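Evaluation of the Gavov Simulation Kit for Robot Arm Training
Project report by Leidy Espinoza and Bautista Toledo

1. Purpose of the project

Our department wanted to know if the Gavov kit is good enough for the second-year automation course. The kit is a software package with ready rooms, robot arms and small tasks. The student license costs 300 per year for one class. We tested it in April on two laboratory computers, named Arum and Mulcahy.

2. Installation

The download is large and the first start needs patience. On Arum the installation finished without errors. On Mulcahy we had to change the graphics driver, and this took us the whole Saturday morning. The manual has 42 pages, but the driver is mentioned only in the last chapter. 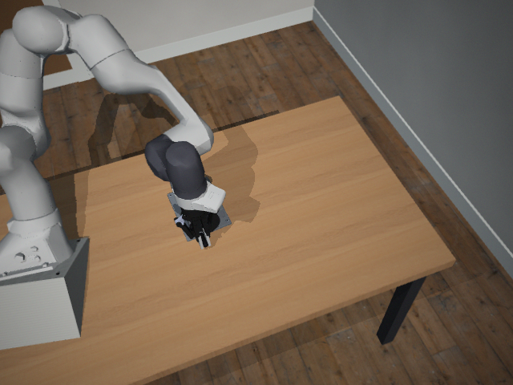 3. Working with the arm

The arm can be moved by joint angles or by giving a target position to the gripper. The second way is much easier for beginners. Bautista wrote the first script and I wrote the scripts for the fixtures. We ran 1220 short trials in total. The program closed by itself twice, both times when we changed the task during a run.

We liked that each run can be saved and repeated from the same start. We did not like the contact settings. The names of the parameters are not explained, and small changes in friction gave us very different results. 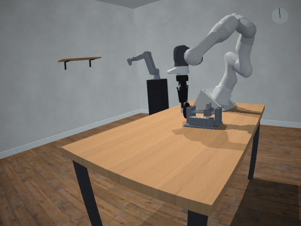

4. Comparison and price

The other product we considered was Horkiseck. It has better documentation, but its class license costs 4000, and this is too much for our course. Its support team answered our email on the same day. Gavov answered after one week, with a useful example script.

5. Our recommendation

We recommend Gavov for the course if the teacher prepares the contact settings before the first lesson. The students should also receive a short page about the graphics driver. Our scripts are in the course folder, with comments in English.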